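4.2 Access to equipment and the length of tenancy

The interviews in Section 4.1 dealt with why firms applied to an incubator. We now turn to what they used once they had moved in. Our sample has 25 firms spread over the sites at Bamham and Malside. Both sites are attached to a public research institute, and both rent space to young firms on contracts of 12 months that can be renewed. They differ in how the firms get at the institute's equipment. At Bamham a firm books an instrument through the same online calendar as the institute's own staff and pays an hourly rate. At Malside each request goes to the head of the laboratory concerned, who may grant it free of charge or turn it down.

We expected the paid system to put small firms off. The booking records do not support this. Firms at Bamham used shared equipment more often than firms at Malside, and the gap was widest among firms with no outside investment. Several founders told us they would sooner pay a known rate than ask for a favor. One had been given free use of a clean bench at Malside for most of a spring and then lost it when a doctoral student needed the space. Her firm missed a delivery to its first customer and later moved to rented rooms in Mosquera.

Cost did matter for longer jobs. The Bamham rate is capped at 3,000 per firm per quarter, and firms that reached the cap tended to bunch their work into the weeks that followed, when further hours cost nothing. Staff scientists complained about this. Segundo Villca, who ran the booking office during the study period, kept a log of disputed slots and let us read it. Most entries concern evening use in the last month of a quarter -- the firms were entitled to the hours, but the technicians had not been told to expect them.

The type of work also shapes demand. Firms writing software hardly touched the laboratories and valued the meeting rooms and the mailing address. Firms working on materials needed a few instruments for short periods, usually with a technician present. Firms working on electronics and handling asked for floor space first and for instruments second. They wanted a bench they could leave set up overnight. Neither site had planned for that, and the standard contract does not mention it.

At Malside the gap was filled by informal arrangements. The largest of these, with a firm called Henora, gave it the use of a former storage room in return for two guest lectures a year. It was never written down. When the institute reviewed its floor plan in August, the room did not appear as let, and it took a good deal of correspondence to have the arrangement recognized.

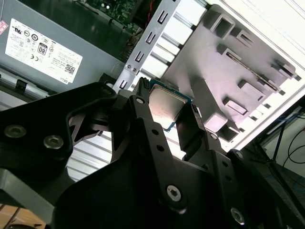
Figure 2

Tenancy length follows a similar pattern. Firms with a written agreement covering bench space renewed at least once in every case we examined, while those relying on verbal permission were more likely to leave at the end of the first contract. The sample is too small to separate the effect of the agreement from that of the firm's sector, and we return to this in Section 5.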